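Simulation kitchen tasks: what do you all write down as your success rule?

Posted by lulcombe_late on November 4, 2022

Hi all, longtime lurker, first real post. I'm putting together a little set of simulated kitchen tasks for manipulation policies (it's a hobby that got out of hand) and I've hit the part where I have to write rules for it. I'd love to hear how other people do this before I paint myself into a corner.

The setup is pretty standard. A rendered kitchen, a sink, some food models, some dishes. The task I'm working on is "put the eggplant on the plate in the sink." I've run 853 episodes so far with one policy I trained myself and one I downloaded, and my success checker is about as dumb as they come: if the center of the eggplant is over the plate and the eggplant isn't being held, it passes. I wrote that in five minutes and then trusted it for weeks, which I'm now a bit embarrassed about.

What bugs me is that I went back through a bunch of end-of-episode renders by hand and I don't always agree with the checker. And when I showed the same ones to a friend, we didn't agree with each other either! She wants the object resting on the flat part of the plate with no part of it on the rim. I'd let the rim go as long as it isn't touching the sink floor. We argued about it over dinner, with real plates.

Here's one that I think most people would pass, to give you an idea of the layout:
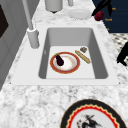 Sink layout, eggplant on the red-rimmed plate, baguette beside it.

My other trouble is the stuff that isn't part of the task. I randomize the clutter, so there's usually other food in the basin and dishes on the counter. There's a second plate on the near side of the sink in this layout, the big one with the black rim, and the instruction just says "the plate." Okay, it says "in the sink" too, but I've got paraphrases of the instruction and a couple of them drop that part. Is that a bad instruction or a fair test? I go back and forth.

And what do you do about the policy shoving the bread? If the eggplant gets to the plate but the baguette was knocked across the basin along the way, is that a success? My checker doesn't look at the bread at all.

I'm not trying to write a formal standard, just something I could post next to my numbers so other people know what they mean. If there's some good practice that everybody already follows, please point me to it and I'll happily copy it.

Reply from gridworm

Oh boy, the rim fight. Welcome, we've all had it.

The short version of what I do: write the rule in plain words first, and only then write the code. If you can't get the rule into a couple of sentences that your friend would read the same way you do, the code is going to be hiding a decision you haven't made. For a placing task mine goes something like: the object is supported by the target, it isn't touching the gripper, and it isn't touching any other surface. I don't care about the rim. If you care about the rim, fine, just say so in the text.

Your center-over-plate check is missing the support part. An eggplant hovering over a plate in the middle of a bad physics bounce would pass, and so would one that's about to roll off. Use the contacts from the simulator if you can get at them. Then make it hold still. I require the condition to be true for 50 steps in a row after release, and I end the episode on that, not on the first frame where it happens to be true. You'd be surprised how many "successes" roll right back off. Well, maybe you wouldn't, you've been looking at the renders.

On the bread, I'd keep two numbers. One is the plain task success, the other is success with nothing else moved more than some limit. Please don't fold them into one score with weights. I did that on my Girden tasks and six months later I couldn't tell you what a score meant, and I was the one who picked the weights. Two columns, both raw, and people can look at whichever they care about.

For the limit itself, I use 2 centimeters and I measure from where the objects settled, not where they were spawned. Things drop and wiggle a bit when the scene loads, and you don't want to blame the robot for that. Let the scene settle first, save the poses, start the clock.

The two-plates thing: if the paraphrase really doesn't say which plate, then I'd say it's a bad instruction for that layout. You can keep it, but then either plate has to count. What you can't do (I mean you can, but I'll grumble) is give an ambiguous instruction and grade it against one secret answer. I'd have the generator check the instruction against the objects in the layout and throw out any wording that matches more than one thing. It's a pretty small bit of code.

Also, version your rules! Put a number on the checker and print it with the results. When you fix the support check your old 853 episodes won't be comparable anymore, unless you saved the full state and can regrade them. I hope you saved the full state.

Reply from Neves_bench

+1 to versioning. I don't bother with the hold-still thing, I just check at the last step and it's been fine for me. Maybe if your objects are rounder than mine it matters more.

Reply from toastrack

I come at this from the real-robot side, so take it with a grain of salt, but a few things from our lab checklist carry over pretty well.

Have two people grade the same batch without talking to each other, and then compare. You already did this by accident with your friend. We pick 50 episodes, both graders write pass or fail plus a word or two on why, and every disagreement turns into a line in the rules. Ours went through a couple of rounds before it settled down. After that we run the automatic checker on the same batch and see where it disagrees with the people. If you only ever look at the failures you'll never find the false passes, so make sure there are plenty of both in there.

Decide what counts as an episode before you run anything. Does a crash count as a failure or do you rerun it? What about a layout where the eggplant spawned already sitting on the plate? We had a rule for crashes but nothing for bad starts, and one of our students had been quietly redoing those while another counted them as passes. Not a fun meeting. Now the start state gets checked with the very same success rule, and if it passes at the start it gets thrown out and logged.

Also, fix your list of seeds and use the same list for both policies. I know gridworm probably thinks that's too obvious to mention, but I've reviewed enough write-ups where it wasn't done.

I'd argue a little about the bread. On real hardware, we stop the run if the arm pushes something off the counter or jams it into a wall, and we call that a failure no matter where the target ended up. A nudge is okay. So I'd have three outcomes: clean success, success with something disturbed, and fail, with "something left the work area" always going under fail. You can still report the raw placement number if you want to keep gridworm happy.

For the write-up, what we post with the numbers is the rule text, the checker version, the time limit, the seed list, how many episodes were thrown out and for what, and a handful of end frames, including ones that barely passed and ones that barely failed. People skip that last bit and it's the one I always want. Your sink render is nice and clear, but show me the worst eggplant you were still willing to pass — that tells me a lot more about your rule.

The Vallalura folks on the other board keep a shared template for this kind of thing. It got a refresh in January and it's a bit heavy for a hobby project, but the section on thrown-out episodes is worth stealing.

Follow-up from lulcombe_late

This is all so helpful, thank you! I did save the full state (phew), so I'm going to add the support check and the hold, and regrade everything. I'm stealing the thing about checking the start state too, I have a bad feeling about that one. Rim is allowed, final answer, and I'll let my friend know tonight.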